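Two Hands, One Cabinet
Pruvanex runs its gripper comparison in simulation before any metal is cut

The first question Muammer Duman asks of a new gripper is how it behaves when the controller is slightly wrong. At Pruvanex, where he runs manipulation testing, every candidate hand goes through a simulated workcell called Provum before a physical unit is ordered. The cell has two arms on one table. Both arms share the same controller settings, so a difference in results should come from the hand.

The current round sets the Vachon, a parallel gripper, against the Oslow, which has longer fingers and a lower closing force. Each gets 700 trials on the same task: approach a wooden cabinet, find the handle, and pull the door open. Start poses are drawn from a fixed list, and the list is replayed in the same order for both.

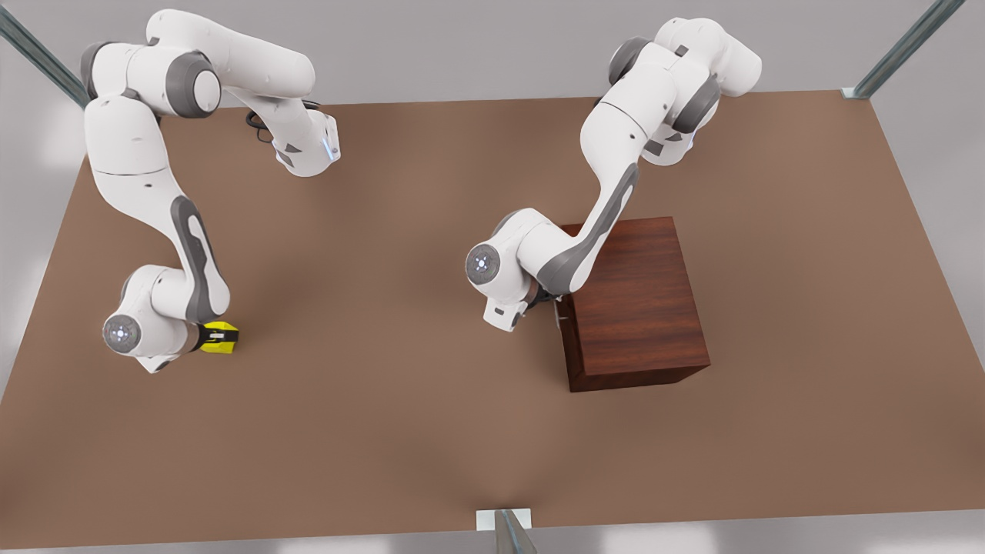
Two arms and a wood-grain box on the simulated test table. The hand at left has a yellow housing.

Duman's team logs contact force at 100 Hz and stops a trial when either finger exceeds its limit. A stopped trial counts as a failure even if the door has moved. The rule is strict, and it changed the early ranking. In the first runs the Vachon opened more doors but tripped the force limit more often, mostly on approaches where the wrist came in low and a fingertip met the panel before the handle.

The Oslow failed differently. Its fingers closed on the handle cleanly and then slipped during the pull. Raising the friction value in the model fixed this on screen, but Duman did not accept the change. "We measure the pad on the bench and enter that value," he said. "If the hand slips, we record a slip."

Camera placement was the second variable. An overhead view gives the planner the whole table but loses the handle when a forearm passes across it. A close view over the fingers keeps the handle and the fingertips together, at the cost of everything else. At short range the handle can also drift to the border of the image, and the pose estimate gets worse as it does.
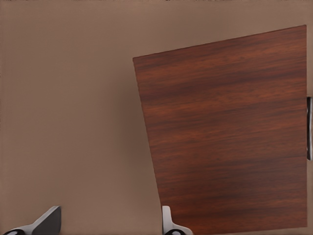 Vol. 2, March | Page 100

The team settled on the overhead view for the approach and the close view for the last part of the reach. The handover adds a delay of 2 control cycles. A full batch of 2000 trials, with both hands and both camera setups, is queued for the next round. Bench tests will use whichever hand has fewer force stops.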